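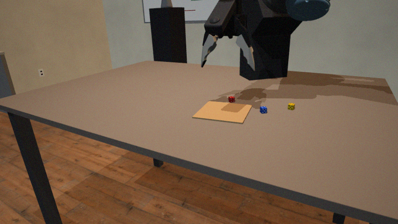 Drelley Community Hall, Room Bookings Team

Frequently asked questions

Who can book a room?
Anyone over 18 who lives or works in Drelley or Arnley. Groups need one named person to sign the booking form and hold the key.

How do I make a booking?
Fill in the form at the front desk or send it by email. Libor Polák handles new bookings and normally answers within two working days. A request is not confirmed until you have a booking number.

How far ahead can I book?
Up to five months. Regular groups are asked in June which hours they want to keep for the coming season.

Is there a deposit?
Yes, for evening parties and any event with food. It is returned after the room has been checked.

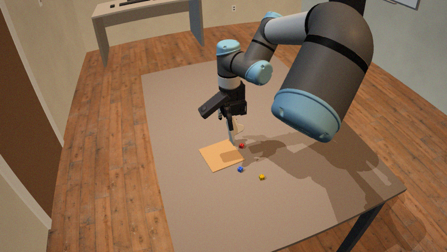
2 min read

Can I get in early to set up?
Your booking includes setup and cleanup time. If you need the room from 4 p.m., book it from 4 p.m. The key is not handed out before then.

Can I use the kitchen?
The kitchen is booked separately. Bring your own dish towels and take leftover food home with you.

What happens if I cancel?
Cancel at least five days ahead and you pay nothing. After that we charge half the room fee. The deposit is returned in full either way.

Can we play music?
Yes, until 10 p.m. Keep the doors on the Norkora Street side closed after 8 p.m.

Where do I park?
Behind the building. The two spaces next to the ramp are for permit holders only. Overflow parking is at the Šimko lot across the street, which closes at 11 p.m.
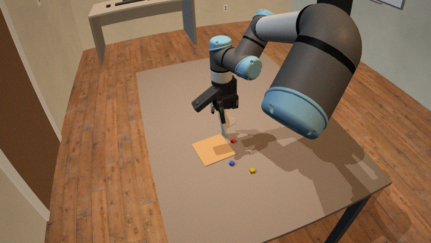

Arm and table, seen from the side of the shoulder joint

I lost something at an event. Who do I ask?
Ask for Kristýna Štefanec at the front desk. Lost items are kept for four weeks.

Who do I call about a problem during my booking?
Dial 401 from the hallway phone. For billing questions, write to Drahomíra Ondrejka and include your booking number.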